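# Teaching by Hand: the Kitchen Scale Sessions

Welcome to the first gallery from our pouring and weighing project! We've been teaching one arm to do small kitchen jobs by showing it – a person drives the arm through the task, the computer records everything, and a model learns from the recordings. So far the set holds 383 demonstrations, and we love going back through them.

Most were done by remote control with the Dovix handset, which you hold like a pair of tongs. Squeeze and the fingers close, turn your wrist and the arm's wrist turns with you. The rest were done the old way, by grabbing the arm and walking it through the motion. Both styles are fun, and both leave their fingerprints all over the data (you can tell within a few seconds who was driving, we swear).

## Wrist view
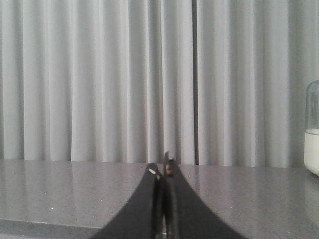

## What the driver gets to look at

The wrist camera is the view our drivers fight over, in a friendly way. With the fingertips always in sight, lining up on something is so much easier than it sounds. In this one the fingers are nearly closed with nothing between them, and the glass jar is way off to the right. Glass is a lovely, nasty test for a model, by the way. You see the curtain straight through the top half and then solid white below!

The wrist view is poor at telling you how high you are, though. New drivers tend to come down in nervous little steps, then rush the last bit. We ask them to slow down early and keep moving, since long pauses teach the arm to pause too. Our first model from Emdale had learned to stop dead over everything for two seconds, exactly like the people who trained it.

## Cup on the scale

The side camera fills in what the wrist can't show. Blue cup on the platform, gripper over by the yellow bottle, fingers pointing back toward the scale. We like a light plastic cup for this kind of work because it forgives a clumsy grasp, and the tapered sides give a learner something to think about: grab high and it's a wide reach, grab low and you're close to the platform.

We don't ask for the cup to land dead center. A bit of spread from one demonstration to the next is good for the model, and the people driving relax a lot once they hear that.

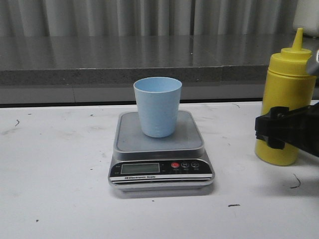
Kusuma wrote in after our last update to ask whether hand guiding wouldn't be quicker than the remote for a job like this, seeing that you can feel the weight of the cup through the arm. For a single motion, yes, quite a bit quicker! Our trouble is that hands and sleeves get into the side view, and then the model sees a helper it won't have later. We still use hand guiding for the first few tries at any new task, then switch over.

## Cup, scale, bottle

Three things in a row, plenty of space between them, gripper up and waiting for suggestions. This is such a nice layout for practice – you can ask for several different tasks without moving the cameras, and each one makes the driver plan a different path. Going for the bottle means minding that tall pointed nozzle. Going for the cup from behind means coming in over the rim.

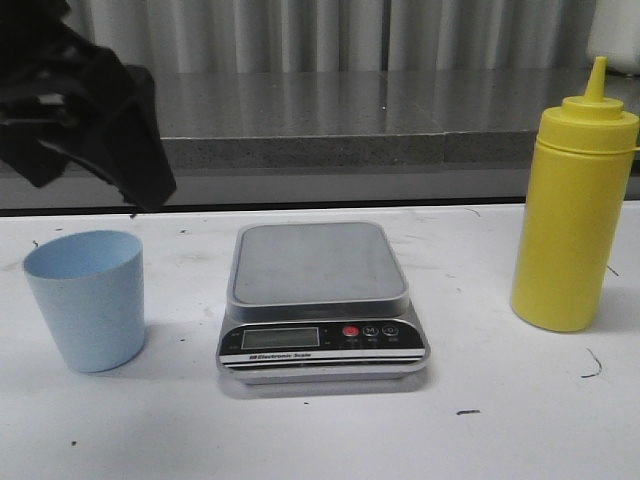

*Side camera: blue cup at left, scale clear, yellow bottle at right.*

Next we're taking the handset to Rurkdale for a Saturday of open driving, where anyone can have a go and keep their best run. More pictures in November!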